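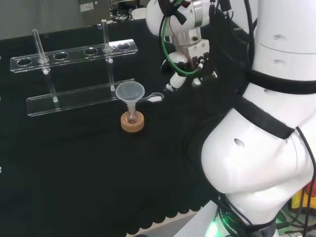
**What is changing at the Drimgate water testing counter in October?**

The counter will accept private well samples from households outside the town limits, and the standard report will grow from its present form to cover 12 measured properties, including hardness, nitrate, chloride, iron and manganese.

DRIMGATE, October. Ateş Water Laboratory will open its household well testing service to all addresses in the Torero valley this month. The service was previously limited to properties inside Drimgate. Samples are accepted at the front counter from 7:30 a.m. to 11:00 a.m. on working days. Samples brought in after 11:00 a.m. are logged the next working day and may fall outside the holding time for nitrate.

The extension follows a trial in which the laboratory tested water from 346 private wells. Of these, 158 had hardness above the level at which the laboratory recommends a softener. Results for individual wells were sent to the owners and will not be published.

"Most well owners in the valley had a test done when the well was drilled and have had none since," said Güven Yazıcı, laboratory manager. "Ground water changes with pumping, with rainfall and with what is spread on the fields. An old report describes the old water."

**Sampling**

Each household collects its own sample in a bottle supplied by the laboratory. The cold tap nearest the well should run for five minutes before the bottle is filled. Aerators, hoses and filter cartridges must be removed first. Bottles for metals contain a small amount of acid and must not be rinsed. The nitrate bottle is filled to the shoulder, capped and kept cold until delivery.

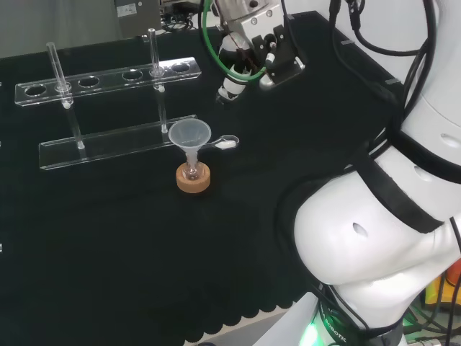 *Equipment on the bench: test tube rack, funnel and flask.*

Samples are assigned a number at the counter and entered in Jelo, the laboratory's record system. The number appears on the bottle label, the receipt and the final report. Owners who want an earlier trial result shown beside the new one should bring the old number.

Hardness is measured by titration on a 100 mL portion. Iron and manganese are measured on the acid-preserved bottle. Cloudy samples are tested as received, and a second portion is filtered and tested again so that dissolved and suspended iron can be listed separately. Bacteria are not part of the standard report. They require a sterile bottle and a separate order form.

**Reports**

Reports are sent by mail or e-mail within nine working days. Each property is listed with its result, its unit, the method used and the lowest amount the method can detect. A result below that amount is printed as "not detected," with the limit shown next to it.

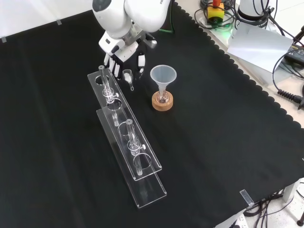 *Funnel and flask in a cork ring, with racks at left.*

"We have dropped the color coding," said Petro Shevchuk, who is responsible for reporting. "Owners read a yellow box as a warning when it only meant the water was hard. The number and a line of plain text do the job."

Bottles and order forms are available at the Drimgate counter and at the Torero valley feed store. Requests to retest a sample must be made within two weeks of the report date, after which the remaining water is discarded.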